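Ticket 721
Subject: Right arm fails to release on two-arm bag handling; unplanned stop
Product: Waltus dual-arm unit
Reported by: Gráinne Sheehan, Operations, Reltura
Assigned to: Úna Ó Néill, Technical Support, Astitz
Date opened: July 17, 2026
Priority: High
Status: Closed, with monitoring

1. Description of the fault

The customer reports that the right gripper of the unit does not open on command at the end of the bag handling routine. The left gripper opens as instructed. The left arm then begins its return move while the right arm continues to hold the item. On two occasions the item was pulled off the work surface. On the second occasion the right arm entered a protective stop and the operator pressed the emergency stop button.

No injury was reported. No damage to the arms was found by the customer on first inspection. The customer has suspended the routine until further notice and has posted a sign at the unit to that effect.

2. Conditions of use

The routine requires both arms to take hold of a plastic bag at opposite ends, lift it, and set it down. The customer confirmed that the fault has been seen with bags only. Rigid items handled in the same area have been released without difficulty. The software had been updated earlier in July, and the customer asked whether the update could be responsible.

The customer was asked to provide a picture of the arms during the grasp, together with the controller log for the same session. Both were received and added to the ticket.
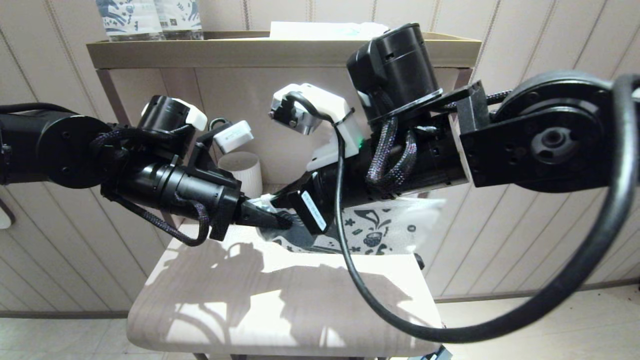 Ticket 721, attachment 1: both grippers holding the patterned bag over the chair seat.

3. Initial assessment

Support reviewed the attachment and made the following observations. Both grippers have hold of the same bag, and part of the bag extends past the right gripper as a wide flap. The green indicator on the right arm is lit. A cable hangs in a loop beneath each arm, and a thick black cable runs in a wide curve past the seat on the right side.

The picture does not establish the cause of the fault. Two possible causes were recorded for testing: bag material entering the jaw mechanism of the right gripper, and tension on a cable as the right arm rotates. The software update was recorded as a third possible cause, pending review of the controller log.

4. Instructions issued to the customer

The customer was instructed to do the following before any further test:

Remove power from both arms and lock the supply in the off position.
Support the right arm by hand before releasing the brake.
Check the right gripper jaws for trapped plastic, using the inspection tool supplied. Do not use a blade.
Move the right wrist through its full range by hand and note any point at which a cable becomes tight.
Keep all persons outside the marked area when power is restored.

The customer was also reminded that a gripper which has failed to open may do so without warning when power returns. Hands must be kept clear of the jaws until the controller shows the unit as ready.

5. Customer response

Gráinne Sheehan reported that a thin strip of plastic was found folded behind one jaw of the right gripper. It was removed without difficulty. The cables on both arms were checked and no tight point was found. The gripper was then opened and closed by hand and moved freely.

Power was restored and the routine was run at reduced speed with a rigid test block. The right gripper released each time. The customer then asked for permission to resume work with bags. Permission was not given at that stage, as the log review was not complete.

6. Log review

Úna Ó Néill completed the review of the controller log. The command to open was sent to both grippers at the same time. The left gripper reported that it was open. The right gripper reported error code 27, which indicates that the jaws did not reach the open position within the permitted time. The routine did not wait for this report and allowed the left arm to begin its return move.

The log therefore shows two separate matters. The first is mechanical: the right gripper was blocked. The second concerns the routine, which should have held both arms in position until both grippers had confirmed release. The missing check was also absent from the version installed before the update. The update is ruled out as a cause.

7. Corrective action

A revised routine was supplied to the customer. It requires confirmation from both grippers before either arm moves. If confirmation is not received, both arms hold position and an alert is shown to the operator.

The grasp point for the right arm was moved closer to the end of the bag, to reduce the amount of material extending past the jaws. A jaw inspection was added to the start-of-shift checklist.

8. Verification

The customer ran 80 cycles with bags under supervision. The right gripper released on every cycle. A blocked jaw was then simulated with the test block in accordance with the service procedure. Both arms held position and the alert was displayed as intended.

9. Closing notes

The suspension was lifted by Gráinne Sheehan following verification. A copy of this record has been sent to the customer's safety adviser, Ó Súilleabháin, at the customer's request. The revised routine will be issued to other sites using two-arm bag handling. Any further occurrence of code 27 is to be reported under this ticket number, with the controller log attached and the unit left switched off until Support has replied.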